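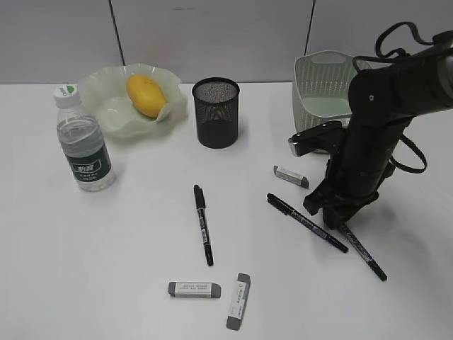

Figure 1. Table layout for the desk-tidying task, with markers and erasers spread out and the pencil cup and basket at the back.

Progress report to Cumorus
Teaching by remote control, work package 2
Prepared by Adwoa Fiadzo, 12/02/2022

Work since the April report has been on the desk-tidying task. An operator drives the arm by remote control and puts the markers in the mesh cup and the erasers in the basket. Each run is saved as one demonstration. The bottle and the bowl with the mango are not part of the task and should be left where they stand.

Status of recordings
The target for this work package is 500 accepted demonstrations. We have 391. Gus Brannigan and Demetrius Abernathy did most of the driving. Runs are rejected if the operator knocks over the cup, moves the bottle or bowl, or stops in the middle of a grasp for more than 10 seconds. Reginald Sorensen reviews every run and his decision is final.

Problems
Markers have been harder than erasers. A marker has to be turned upright before it goes into the cup, and new operators tend to lower it at a slant and catch the rim. Gus now lifts well above the cup, turns the marker there and comes straight down. We have written this into the operator notes, and runs recorded the old way stay in the set if they were accepted.

Erasers lying close together are also slow to pick up. Operators may push one aside first. The push is kept in the recording.

We lost 5 working days to a fault in the hand controller. Zakbridge replaced the unit under the service contract, at no cost to the project.

Changes to the plan
Guiding the arm by hand was to start in parallel. It has been moved to after the remote control set is complete, so that the same operators can do both. The budget is unchanged.

Next steps
Complete the remaining demonstrations. Train the first policy on the accepted set and test it on layouts the operators have not used. Ansel Achterberg will run the tests at the Mandholm site and send results with the next report.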